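PRESS RELEASE
For immediate release
1/17/18

Hurkstead publishes first results of two-arm gripper comparison

Mug tree task used to test three finger sets and two controllers on one bench

Hurkstead, the independent test workshop for handling equipment, has released the first results from its comparison of parallel grippers for two-arm work. The trial was set up in November and covers finger sets supplied by Kumar and Haddad, together with Hurkstead's own reference set. All were run on the same pair of arms under two controllers, the arm maker's standard unit and the Kidivus controller.

The task is to pick up a mug and hang it by its handle on a wooden mug tree. It was chosen because it asks for a firm grip on a curved wall and then for a fairly exact placement, with little room between the pegs. Other household items are left on the table during the runs, so that the vision software has to pick out the mug among bottles, a bowl and a soft toy.

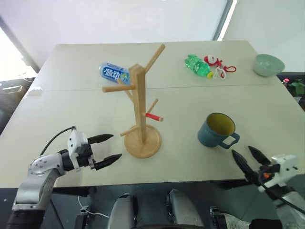

Vol. 6, No. 1

Each combination of finger set and controller was given 200 attempts. A further 600 attempts were made with the reference set alone, to check how far results drift over a long run. Start positions for the mug were drawn from a fixed list of 67, which is included with the results so that other workshops can repeat the work.

"The grip itself was seldom the problem," said Verna Whitfield, head of testing at Hurkstead. "Most failed attempts were lost in the last part of the move, when the handle met the end of the peg at a poor angle. A change of finger shape helped with that. A change of controller helped more."

The narrow fingers gave the best results on handles turned towards the gripper. Wider pads held the mug more steadily during transfer but touched neighbouring pegs more often. Under the Kidivus controller, small corrections near the peg were smoother and the arm stopped sooner on contact. The standard controller was quicker over the free part of the move – a difference that disappeared once failed attempts were counted in the total time.

Camera position was tested separately. A single camera at head height was enough to find the mug and the tree, but pegs on the far side of the post were sometimes hidden.
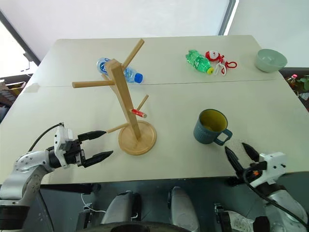
Arvid Torvik, who wrote the scoring rules, said that an attempt counts as a success only if the mug stays on the peg after the fingers have opened and the arm has moved clear. Mugs that were hung and then knocked by the arm on its way back are scored as failures and listed in their own column.

Finger wear was measured at the end of each set. No set needed replacing, although the reference pads were cleaned between sets after a loss of grip was noted on glazed surfaces.

The second part of the comparison will use both arms together, with one steadying the base of the tree while the other places the mug. It is planned as a single series of 2000 attempts and will use the Kidivus controller only. Suppliers wishing to enter a finger set should send drawings and mounting details before parts are shipped. Sets must fit the existing gripper body without changes to the housing or cable.

The full tables, the start position list and the scoring rules are available on request.

Technical questions: Lajos Mészáros, test bench
Press contact: Precious Zulu, Hurkstead press office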